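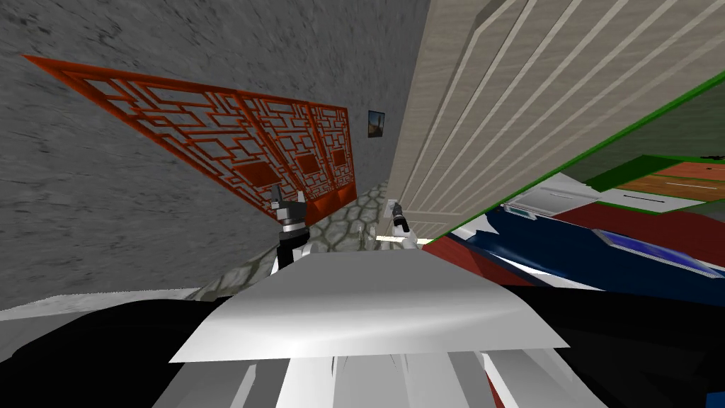
Orkembridge Used Vehicle Listings

Summary
The dataset contains nearly 1,000 listings for second-hand cars offered for sale by dealers in and near Orkembridge. It was compiled by Ziad Haddad and Dardo Sepúlveda for the Usemska project and is intended for the study of asking prices.

Version
Released 13/08/2021. It replaces the May release, in which mileage for imported vehicles was given in kilometres.

Contents
Listings are supplied in four files, one for each body type: hatchback, saloon, estate and van. Each row holds six fields:
listing_id
make_model
year_registered
mileage (miles)
fuel
asking_price (pounds sterling)

Sources
Records were supplied by two dealer groups, Viletti and Bartoš, under written agreement. Names of sales staff, telephone numbers and registration plates were removed before transfer.

Known limitations
Asking prices are not sale prices – discounts and part-exchange allowances are not recorded. Vans are under-represented. Where a dealer listed the same vehicle again at a lower price, only the later entry has been kept. Blank mileage fields should be read as unknown and not as zero.

Use
The data may be used for research and teaching. It should not be used to value an individual vehicle. Corrections should be sent to the Usemska project office, quoting the listing_id.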